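Portes ouvertes chez Moscombe : une matinée dans la cuisine qui n'existe pas

J'avais coché la date depuis des semaines. Le 09/01/2022, l'atelier Moscombe ouvrait ses portes au public, et comme je passais deux jours chez ma sœur à Flustville, je n'avais vraiment aucune excuse. On était 64 inscrits, répartis en petits groupes, avec un badge en carton et un café franchement bon (je le signale, c'est rare dans ce genre d'événement).

Le bâtiment ne paye pas de mine. Un ancien entrepôt de papeterie au bout de la rue Cheon, deux étages, un escalier en métal qui résonne. Au rez-de-chaussée, on voit les vrais bras, derrière une vitre, et j'aurais pu y rester une heure. Mais notre groupe commençait par le haut, là où tout se passe sur écran. Je craignais un peu la séance de diapositives. Quelle erreur !

C'est Hjørdis Moen qui nous a reçus. Elle dirige l'équipe chargée des démonstrations, autrement dit des exemples qu'on donne à manger au système pour qu'il apprenne à saisir et à ranger des objets. Le leur s'appelle Ilen. Il ne reçoit aucune règle du genre « approche-toi de tant de centimètres, puis ferme la pince ». On lui montre des gestes, beaucoup de gestes, avec chaque fois ce que voyaient les caméras et ce que faisaient les articulations du bras, et il se débrouille pour en tirer une façon de faire.

Une bonne partie de ces gestes est enregistrée dans un monde simulé. Un opérateur s'installe devant deux moniteurs, prend en main une manette qui ressemble à un gros stylo articulé, et pilote un bras virtuel au-dessus d'une table virtuelle. Les consignes sont courtes : mettre tel fruit dans le panier, sortir telle canette, pousser tel objet vers le bord. Une prise réussie est gardée, une prise ratée aussi, mais dans un autre dossier. Vimala Kotian, qui tenait la manette ce matin-là, travaillait sur une série avec un panier en osier, une poire et des canettes. Elle nous a laissés nous agglutiner derrière son fauteuil sans broncher, et elle répondait à tout en continuant de préparer ses prises.

Ce qui m'a tout de suite frappé, c'est le soin apporté au décor. Je m'attendais à des cubes gris sur fond gris. Or il y a un plateau en bois clair, un carrelage à motifs d'étoiles que j'aurais volontiers chez moi, une plinthe, des ombres douces. Hjørdis Moen nous a expliqué que les sols, les murs et les éclairages changent d'une série à l'autre, pour qu'Ilen ne s'attache pas à un carrelage en particulier.

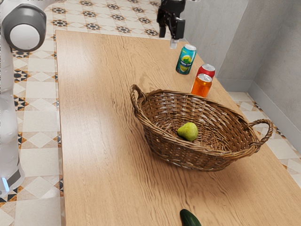

Le panier et sa poire, sous deux points de vue de la même série.

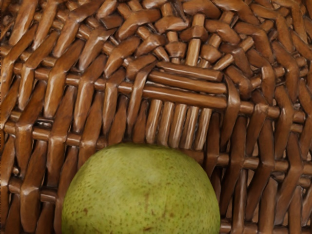
J'ai demandé pourquoi s'embêter avec plusieurs vues quand une seule suffit à comprendre ce qui se passe. Vimala Kotian a ri et m'a proposé d'essayer. Elle a masqué la vue large et m'a tendu la manette. Eh bien, je n'ai rien attrapé du tout ! De près, on perd toute idée de l'endroit où l'on se trouve. Ensuite elle a fait l'inverse, vue large seulement, et là je savais très bien où aller, mais j'ai fermé la pince à côté du fruit, deux fois. Avec les deux vues ensemble, j'ai fini par y arriver, lentement, en tirant la langue comme un enfant de CP. Ma prise a été enregistrée. Il y a donc quelque part dans les données d'Ilen une démonstration très hésitante qui est de moi, et j'en suis assez fier.

On a ensuite parlé de ce qui est difficile. L'osier, par exemple, avec tous ces brins qui se croisent : pour un modèle qui n'a appris que sur des saladiers lisses, c'est un vrai casse-tête. Le panier est arrivé dans le catalogue en août, après des semaines de discussions sur la finesse du tressage, car plus l'objet est détaillé, plus le rendu est long. L'équipe vise 154 démonstrations par objet et par consigne, réparties entre 8 opérateurs, pour éviter qu'Ilen ne copie les tics d'une seule main. Et les tics existent, paraît-il ! L'un des collègues de Vimala Kotian marque toujours un petit arrêt avant de descendre, et une ancienne version du système s'était mise à faire exactement la même pause.

La question des erreurs a occupé une bonne partie de la discussion – un monsieur du groupe, ancien ajusteur, ne lâchait pas le morceau et il avait bien raison. Que fait-on d'une prise où l'objet glisse, puis est rattrapé ? On la garde, et même on la chouchoute. Ces rattrapages sont précieux, et il est très difficile d'en produire exprès sans que cela sonne faux. Les opérateurs ont pour consigne de ne jamais recommencer trop vite et d'aller au bout du geste.

Après quoi nous sommes descendus voir les vrais bras, et le temps a filé. Sept minutes par groupe devant la vitre, c'est trop court. J'ai tout de même vu un des bras poser une pomme dans un saladier, avec une lenteur de notaire, et tout le monde a applaudi.

Pour celles et ceux que cela tente, l'inscription est gratuite mais il faut s'y prendre tôt, et le parking de la rue Cheon est minuscule. Prenez plutôt le bus jusqu'au terminus. Et demandez à essayer la manette.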